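Filed under: Workshop Notes / Cell Upkeep

The simulated bedroom cell in the Nisard project was returned to service in August, following a period in which its results could not be trusted. This post records how the cell is now set up and what is checked before it is released for use. It is intended chiefly for colleagues who maintain similar cells, and it assumes some familiarity with a two-fingered arm on a fixed base.

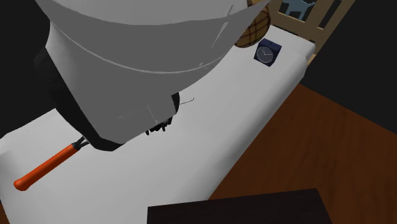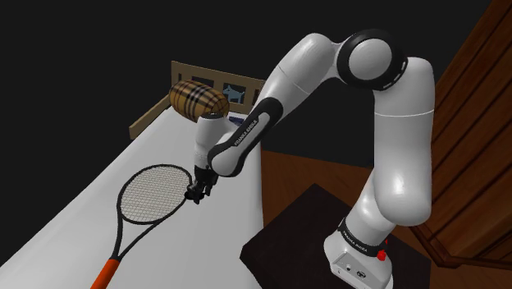

The fault first appeared as a small error in where the gripper closed. Objects with long handles were being taken off centre, and the error grew with distance from the base. Suspicion fell initially on the gripper model, which had been replaced when the project moved to the current release of Skevex, our scene manager. A full day was spent on the fingers before they were ruled out.

The cause was found in the base. The pedestal and the arm are held as separate items in the scene file, and each carries its own position. During the move to the new release, the pedestal had been shifted by 9 millimetres and the arm had been left where it was. The arm appeared to be standing correctly, but the calibration routine took its reference from the pedestal. Every reach was therefore planned from the wrong point.

The two items are now joined. The arm takes its position from the pedestal, and the pedestal takes its position from the floor. Anyone wishing to move the cell must move the pedestal only. The position fields for the arm have been locked, and a request to unlock them should be made in writing.

While the cell was out of service, several other matters were attended to.

The contact settings for the fingers were reviewed. The previous values allowed the fingertips to sink slightly into a handle before the grip was registered, and a handle would sometimes creep during a slow lift. Stiffness was raised in small steps and the solver was given a shorter time step. Runs now take up to 14 per cent longer. The project considers this acceptable.

The working surface was given a new collision shape. The old one had square corners and stood a little proud of the visible surface, so that flat objects seemed to hover. A closer shape was drawn, and the resting height of each object was set again from it. Thin objects required the most care. If the resting height is too low, the object is thrown clear of the surface on the first step of the run, and it may be some time before anyone looks on the floor for it.

The joint limits were compared with the figures held in Kerekes, the configuration store. Two entries had been rounded at some earlier date and have been restored. The seventh joint also had its zero set again, as it had been carrying a small offset of unknown origin.

Routine care of the cell now follows a fixed order. The scene is loaded and left to settle for 10 seconds with the arm in its parked position. The position of the base is read back and compared with the stored value. The gripper is opened and closed in free space, then lowered to a point just above the surface and held there. A long-handled object is then picked up near its middle, raised, and set down. If its final position differs from the expected one by more than the allowed margin, the cell is withdrawn and the log is sent to the Zollness queue.

This check is carried out every Tuesday morning and after any change to the scene file, including changes to lighting or background furniture. The latter may seem excessive. The shift in the pedestal was itself introduced in a change described in the log as cosmetic.

One item remains open. The cable model on the hand has not been reviewed, and its behaviour at the far end of the reach is not well understood. It will be examined when the next release of Skevex is installed, and the settings given in this post should be regarded as provisional until then.

Last updated: August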